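本网站使用 Cookie 以改善您的浏览体验。继续浏览即表示您同意我们的 Cookie 政策。[接受] [管理偏好]

机器能替我们干活了吗?我去维斯托里茨看了一天,回来还是自己叠的衣服

2023年3月3日

先交代一下,我这个人对家务机器人抱的期望一直很高,高到有点不讲道理。家里那台扫地的圆盘子,隔三差五就把自己卡在沙发底下叫唤,我还是每次都原谅它。所以上个月听说维斯托里茨(Wistoritz)要把他们这一阶段的家务和店铺杂活测试结果拿出来给人看,我二话没说就报了名,坐了一上午的车过去,中间还坐过了一站(这个不怪机器人,怪我睡着了)。

先把大家最想知道的写在前面:还不行,但是比我以为的要近。具体怎么个“还不行”,怎么个“近”,下面慢慢讲。

维斯托里茨是一家做抓取和操作的小公司,这次跟他们合作的是连锁杂货店韦斯特索普(Vestthorpe)。两边的想法很朴素:别搞什么会后空翻的,先看看店里和家里那些最烦人的小活儿,机器到底能接过去几样。整理价签卡、把退回来的小件归位、叠毛巾、收桌子、把抽屉里的东西分门别类放好,就是这一类。听着一点都不酷对吧?可是你去问任何一个在超市上过晚班的人,他最想甩出去的就是这些。

负责这个项目的是莲卡·赫鲁比(Lenka Hrubý),说话特别快,我录音回来听了两遍才跟上。她告诉我,这一轮一共跑了1,151次任务,每一次都从头到尾由机器自己做,中途人不许伸手。其中有199次没做完,要么东西掉了,要么抓起来以后不知道往哪儿放,要么干脆停在半空中不动。剩下的都算完成。

我当时第一反应是,哇,这不是挺好的吗!八成多呢!

赫鲁比看我那个高兴劲儿,赶紧给我泼凉水。她说完成和“你愿意付钱让它干”是两码事。一条毛巾叠好了,四个角对上了,系统记一次完成,可是花的时间够我叠一整摞的。而且测试用的毛巾就那么几种,都是同一家供应商的,厚薄差不多。换成我家那条洗了不知道多少年、边上已经卷起来的旧浴巾,她说她不敢保证。

好吧。我默默把“明年就买一台”的念头往后挪了挪。

让我最有感触的反而是另一件事:这些机器的本事是从人手上学来的。同样的活儿,人先拿着手持夹爪一遍一遍地做,做的过程录下来,机器再从这些记录里学动作。我以前总以为是一群工程师坐在屏幕前敲代码,写“手指往左移一点点”这种东西,结果根本没那么玄,就是干活,不停地干活。

负责带人操作的是苏妮塔·马图尔(Sunita Mathur),之前在酒店客房部干过,铺床是一把好手。她说刚开始用夹爪的时候特别别扭,自己的手明明知道该怎么弄,隔着一个工具就全乱了。最难受的是薄的东西。纸啊,卡片啊,塑料袋的边啊,平时指甲一挑就起来了,夹爪没有指甲。你得先把它推到桌子边上,让它探出去一点,再从侧面去夹。她说这个办法是大家练了好多天才摸出来的,后来机器也学会了,而且学得一模一样,连推之前稍微停一下那个小动作都学走了。

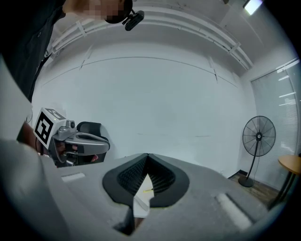
手持夹爪夹着一张纸片或卡片样的白色薄片,对面是另一把夹爪。

薄片这一项,我在现场盯着看了很久,因为它跟店里的价签卡关系最大。韦斯特索普那边来的人是拉文德拉·杜贝(Ravindra Dubey),管过好几家门店,他的态度比我冷静多了。他说价签每个星期都要换一批,纸质的旧卡抽出来,新卡插进去,一家店下来就是一个晚上的工夫。要是机器能做这个,他第一个签字。

那到底能不能做呢?抽旧卡,能,而且挺稳。插新卡,就看运气了。卡槽稍微有点变形,或者卡片角上有个折痕,机器就会在那儿一下一下地试,试得我在旁边手都痒了,特别想替它捅进去!杜贝倒是很淡定,说新来的员工头一天也这样,区别在于员工第二天就会了,机器要等下一次更新。

我问他那现在店里用上了没有。他说有两家店在夜里试着用,干的是最简单的归位:把顾客随手放错地方的盒装商品送回原来的货架。只收盒装,软包装的不碰,玻璃瓶更不碰。每晚还是要有一个人在旁边跟着。我说那不就等于多请了一个人吗?他笑了,说所以才叫试用嘛。

讲回家务这边。我知道看这个栏目的朋友,多半跟我一样,关心的是自己家里那点事。我把现场问到的情况按我自己的理解捋一捋,有说得不准的地方算我的。

叠衣服:方的东西可以,比如毛巾、餐巾、枕套。T恤勉强,袖子经常会窝在里面。带帽子的,有拉链的,袜子要配对的,统统别想。马图尔说袜子配对她自己都烦,这一点我们俩一拍即合,聊了好半天。

收桌子:杯子盘子能收,前提是里面没剩东西。有剩的它会照样端起来走,然后你就有地板要拖了。赫鲁比说他们在教它先看一眼再决定,目前看得还不太准,尤其是深色杯子里装着咖啡的时候。

洗碗:不洗。往洗碗机里放倒是在练,不过每家洗碗机的架子都不一样,所以进度慢。我家没有洗碗机,这一条我就没往下问了,抱歉抱歉。

收拾小孩的玩具:这个我本来最看好,因为玩具又不怕摔。结果卡在“哪个该放哪个筐”上面。大人看一眼就知道积木归积木、画笔归画笔,机器得有人先告诉它这个家的规矩,而每个家的规矩都不一样,有的家甚至根本没有规矩(说的就是我家)。

擦东西:擦平的台面没问题,擦得比我认真。擦水龙头后面那一圈,不行。

这么列下来,好像满篇都是不行。可是我得说句公道话,一年多以前我看过另一家叫萨穆迪奥(Zamudio)的展示,那时候一条毛巾在台上叠了半天,最后叠成一团,台下的人还很有礼貌地鼓了掌。这次我看到的毛巾是真的叠好了,能直接放进柜子里的那种。中间这点差别,写出来就一句话,在现场看的时候我是真的有点激动!

当然也有人不激动。同去的还有做家政中介的乔蒂·贾伊斯瓦尔(Jyoti Jaiswal),她手下有16位固定上门的阿姨。回程的时候我们坐一趟车,我问她担不担心。她说眼下一点都不担心,她的客户要的是有人进门以后自己看得出来今天该先干什么:地上有水先拖地,阳台上衣服干了先收,孩子要睡觉了就先别开吸尘器。这些事没有人会列成单子,阿姨们也说不清自己是怎么判断的。等哪天机器能接住这个,她说她再来想转行的事。

不过她也提了一个我没想到的要求。她说要是有一种机器,只干一件事,就是把洗好的床单拽平,她愿意马上买。她手下好几位阿姨肩膀都不好,双人床的被套一个人弄,最伤的就是肩膀。赫鲁比白天也讲过差不多的话,说来问的客户里面,要“什么都能干”的越来越少,要“把这一样给我干好”的越来越多。两个人当时没碰上面,我觉得挺可惜的,回头打算帮她们牵个线。

价钱呢,我当然问了,问了不止一次。维斯托里茨现在不零售,也不给报价,只跟企业谈试用。赫鲁比只肯说家用的价格“目前会让你不高兴”。行吧,我已经不高兴了。

安全方面我也多嘴问了两句。机器干活的时候,人走近它就会慢下来,再近就停。我专门凑过去试了试,确实停了,就是停得太干脆,手里那条毛巾还悬着,我退回来以后它要缓一会儿才接着叠。家里要是有只爱凑热闹的猫,估计一条毛巾能叠到晚饭以后。他们说这个等待的时间以后可以调,家里和店里会用不同的设置。

还有一件事,跟买不买没关系,但我觉得值得写一笔。马图尔跟我说,做示范的人每天做同一个动作要做很多遍,手腕会累,所以他们是轮着来的,夹一阵子就换去做别的。她还说做久了会变得特别挑剔,回家看见家人叠衣服都想纠正。我说那你先生岂不是很惨,她说没有没有,他早就趁这个机会不叠了。

接下来的安排是这样的:春天继续在韦斯特索普的两家店里跑夜班试用,卡槽插卡那一项单独拿出来重练,叠T恤的部分也会换更多种类的衣服。下一次公开结果定在十月,地点还没说。另外他们正在跟一家叫哈塔里(Hatari)的自助洗衣店谈,想把叠毛巾和叠枕套搬到店里去做,这一项我最想看,自助洗衣店里什么样的毛巾都有,正好考一考它。

我已经跟赫鲁比说好了,十月我还去,而且要带上我家那条卷边的旧浴巾。她答应让机器试一次,条件是我得先洗干净。

订阅我们的每周简讯,新文章直接送到您的邮箱。输入邮箱地址 [订阅] 您可以随时退订。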